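Home Syllabus Notes Labs Software Forum

Course notes, unit 7: Wrist camera views in simulation

This unit covers how the wrist view reaches the policy in Trirari, our simulator build, and what has to be checked before a run is used for training. Read it with the Sudura controller notes open.

The wrist camera is fixed to the gripper body, so the fingers stay in view while the background swings with the arm.

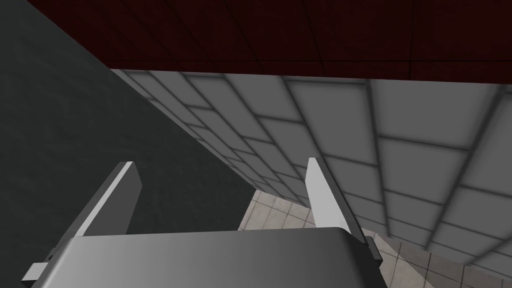
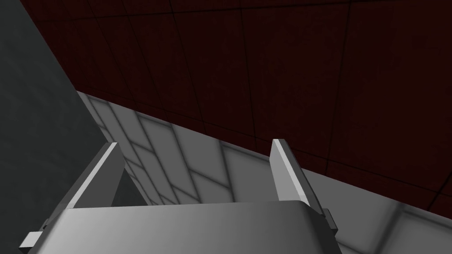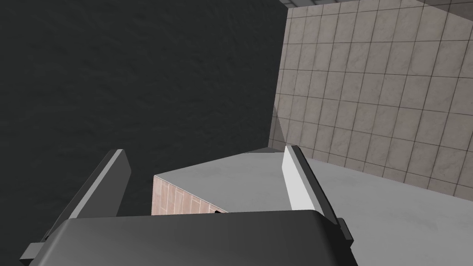
Rendered wrist views, jaws apart, nothing gripped.

7.1 Masking the gripper

The gripper fills the lower part of every view. Feature trackers lock onto the finger edges and report zero motion while the arm is moving. Build the mask from the joint state at each step. A fixed mask fails as soon as the jaw width changes.

7.2 Views with little to act on

In the first two views there is only the gripper and bare room surfaces. In the third, a tabletop and a box-like object with a pinkish front panel come into view. A policy fed the wrist stream alone has no target in the first two. Either add the fixed camera or keep a short history of observations. The lab default is a history of 2 steps.

Repeated tile grids are a second problem. Matches between neighboring tiles score nearly the same, and the pose estimate can slip by one tile. Reject any match whose best and second-best scores are close.

7.3 Replay check

Run the Protska replay tool on your log before training. Use seed 123 and a control rate of 30 Hz. The reference log has 2,476 steps. If your count differs, the controller dropped commands; check the queue length in the Sudura config.

Submit the log and mask code by Wednesday.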